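Trudosberg flower market moves to the old bus hall in October

The weekly flower market of Trudosberg will leave the town square and open in the old bus hall on Gellia Street from the first Monday of October.

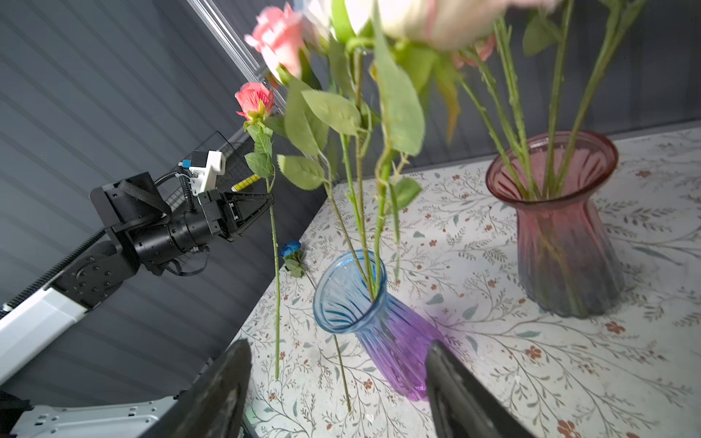
The town office gave the news to the stall holders last week. The market has 64 stalls at the moment, and all of them have a place in the new plan. The rent for one stall stays the same until spring. After this it will go up, but the office did not tell yet how much.

The reason for the move is the work on the water pipes under the square. The pipes are old, and in the past winter the street near the pharmacy was closed two times. The work should take all the cold season, and the square will be behind a fence during this time.

Many sellers are content with the hall. It has a roof, light and a cold room where cut flowers can stay for the night. Growers from Apaza, who drive a long way with roses and carnations, asked for such a room for years. Until now they had to take home what they did not sell, and a part of it was lost.

Other sellers are less sure. The hall is 300 meters from the square, on the other side of the railway, and older customers may find the way too long. The town promised a free bus on market days, every 24 minutes between seven in the morning and noon. There will be also 100 parking places behind the hall, free for the first hour.

The garden firm Trostus will keep its shop on the square open during the work. It will sell seeds, pots and soil as usual, but the tables outside must go inside because of the fence.

The vegetable market does not move. It stays in the school yard on Saturdays, with the same hours.

Stall holders who want to change their place in the plan must write to the town office before the end of this month. The plan hangs at the entrance of the town hall and can be seen there during office hours. The timetable of the free bus will be printed in this paper next week.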